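How to sort, check and solve a second-hand block puzzle board

Packing puzzles with a wooden base and a handful of chunky coloured blocks turn up often in charity shops and on toy library shelves. Most have lost their instructions. If all the pieces are there you can work out how the puzzle goes without them, and you will end up with a solution sheet to keep with the set.

You will need a table with good light, a damp cloth, a pencil, some squared paper and a ruler. Allow an evening for your first one.

1. Clean it
Wipe the base and each block with the damp cloth and dry them straight away. Do not soak painted pieces. Use a cocktail stick to get fluff out of the corners of the recesses, as a small amount of dirt will stop a block from sitting level.

2. Find the unit
Most of these puzzles are built on a single cube size. Find the smallest block and measure one edge. On the last set I did it was 18 mm. Measure the other blocks and you should find their sides are all one, two or three times that figure, give or take the thickness of the paint. If one block is well off, it has probably come from another set.

3. Draw the pieces
Draw each block on the squared paper, one square to one unit. For stepped pieces draw a side view and a top view. Give each drawing a letter and write the colour next to it. Then add up the units for the whole set and compare the total with the space you have to fill. If the total falls short, look for a missing piece before you go any further.

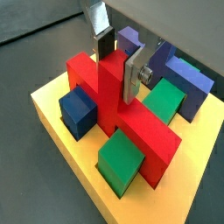

Start with the awkward pieces. Large branching shapes have very few places they can go, and the plain cubes can be fitted in afterwards. On a board like the yellow one, I would settle the big red cross first, with its long bar and tall upright, and then try the dark blue cube in the notch under its arm. The stepped blue piece comes next. Leave the green blocks until you can see what gaps remain.

4. Work from the base upwards
Try your first piece in one position and turn it through all its possible directions before moving it along. Mark each failed position on the squared paper with a cross. It feels slow, but it saves you from trying the same thing four times. When a piece seems right, add the next most awkward one and carry on.

Never force a block. If it goes in halfway and sticks, lift it out and check the corners for dirt or a drip of paint. Rub any drip down lightly with fine sandpaper.

5. Write down the answer
Once everything fits, take it apart one block at a time and note the order. Reverse the list and you have the solution. Shiuli Seneviratne, who checks mine, asks for one line per block: letter, position, which way up. Anything longer gets skipped.

6. Store it
Keep the loose blocks in a drawstring bag and the base in a flat box. Put the solution in a sealed envelope with the number of pieces written on the outside. In our toy library each set also has a shelf number, so the label on my last one reads 353, base and bag.

If a piece is missing
Cut a replacement from scrap softwood, using your drawing for the size. Make it a shade under to allow for two coats of paint, and let it dry overnight before you try it in the board.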